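Bamden Stationery Sort: A Little Gallery

Hello and welcome, and pull up a chair if you've got one handy! For those who haven't followed along, the stationery at Bamden had reached the point where opening a drawer was a bit of an adventure, and back in September we promised ourselves (in writing, on the whiteboard) that we'd give all the small bits and pieces a proper home. It took us a good while longer than that to get going, as these things do, but get going we did, and these are a few favourites from the sorting table.

The idea is as plain as can be. Everything that had been living in the old Prinen cupboard gets carried over to the big wooden table, and from there it goes into coloured bins and trays, so you can tell from across the room what ought to be where. We began with a list of 109 things and it's already been crossed out and rewritten more times than I care to admit. Sticky tape came first, mostly for the satisfaction of it. There is something very cheerful about tape in bright colours sitting together in a tray, and I'd happily have stopped for a cuppa right then.

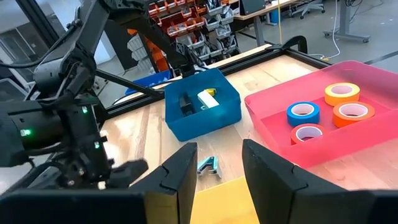

Four rolls of tape in the pink-red tray, next to the blue bin, with the little teal and silver staple remover still waiting its turn.

The staple remover, by the way, was the subject of a surprisingly long conversation. Does it belong with the staplers, or with the odds and ends? I'm firmly in the odds and ends camp, having gone looking for one among the staplers for years and never once found it there, but I was outvoted, and the label has been changed accordingly. If you visit and find it has wandered back, well, I couldn't possibly comment.

Blue is our colour for the mixed lot, the things that don't have enough friends to fill a tray of their own. Yellow is kept for whatever is to be sent over to the Gallegos room down the hall, where they go through erasers and clips at a rate I can only admire. We gave the bins a good wash in warm soapy water before any of this, and they came up beautifully.
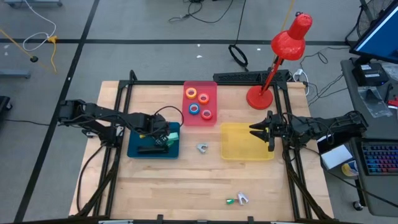 The big table with the blue bin and yellow tray side by side, the tape tray at the far edge and our favourite red lamp in the corner.

I do love that lamp. It's such a glorious colour, and it makes even an afternoon of sorting paper clips feel like a bit of an occasion!

The one thing I'd do differently next time is the labels. We wrote them in ordinary marker, they smudged before the lids were even out of the box, and we ended up doing the whole batch again on Jilier card, which takes ink much better and cost us a little under 4 dollars a packet. We bought 3 packets and still have most of one left over, so do sing out if you'd like some.
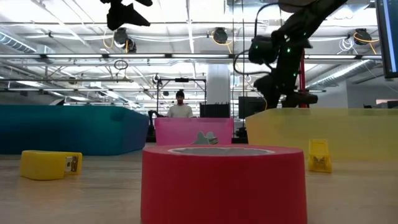 After the labels came the question of where the containers should live once they're full. The low shelf is the obvious spot, being easy to reach and close to the door, though I'd like the tape a bit higher up so it doesn't gather dust. Pens and pencils are staying near the window for now, and the big envelopes can go wherever they'll fit, poor things. More pictures to follow once the shelf is done.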